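# The sorting run that stopped for no reason (there was a reason)

I promised a post on the sorting project back in January and then spent most of the month chasing one stupid fault, so you're getting the fault instead. Sorry! The project is called Wekside, it lives entirely in simulation for now, and the job is simple enough to explain to my mom: pick small things up off a table and put them in a blue tray with three compartments.

It worked well enough that I got cocky and queued up 800 runs overnight. I went to bed feeling very pleased with myself. By 7 the next morning the log was a mess. Run after run had the arm going down toward the little domino-looking block behind the tray and then just... staying there. Fingers wide open, no error, no timeout, nothing. 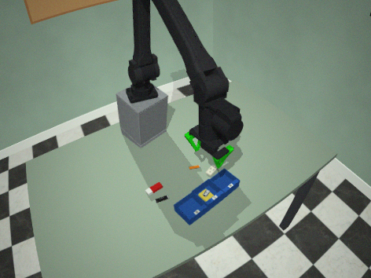 My first guess was the gripper. I'd swapped in new finger models right before the holidays, and the obvious thing was that the close command was going to a joint name that didn't exist anymore. So I checked every joint name, twice, with coffee. All fine. I could open and close the fingers by hand from the console as much as I liked.

Second guess was collision. The block was lying really close to the edge of the tray, and I figured the planner was seeing the tray wall as too near and refusing the last bit of the move. I padded things out, I shrank things down, I lost a whole evening to it. It made no difference at all, except that one version drove the fingertip straight through the tabletop (thank goodness for simulation).

What finally got me there was printing the distance between where the arm thought it should be and where it was. My controller waits until that number drops under 4 millimeters before it lets the fingers close. The arm was settling at 12. Every time! It was waiting politely for a condition it could never meet, and I'd forgotten to give that wait a time limit.
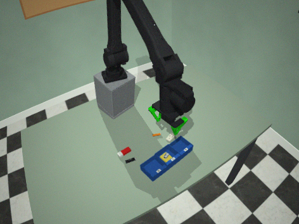

Vusumuzi Maluleke read my draft of this and wrote back that the offset was the boring half of the problem, and that on a real arm the missing time limit would scare him a lot more. A machine that's stopped but still holding a live goal looks safe to walk up to, he said, and then somebody nudges it, the number drops, and the fingers close.

I hadn't thought of it that way and it gave me a bit of a chill. I'd been treating the whole thing as wasted computer time.

The offset itself came from the new fingers being longer than the old ones. I'd updated the model and left the old tool length in the config – a classic. The wait now gives up after a few seconds, cancels the goal and writes a big loud line in the log. I've also added a check at startup that compares the two lengths and won't start if they disagree.

The overnight batch is queued again, a much smaller one this time, and I'm going to bed.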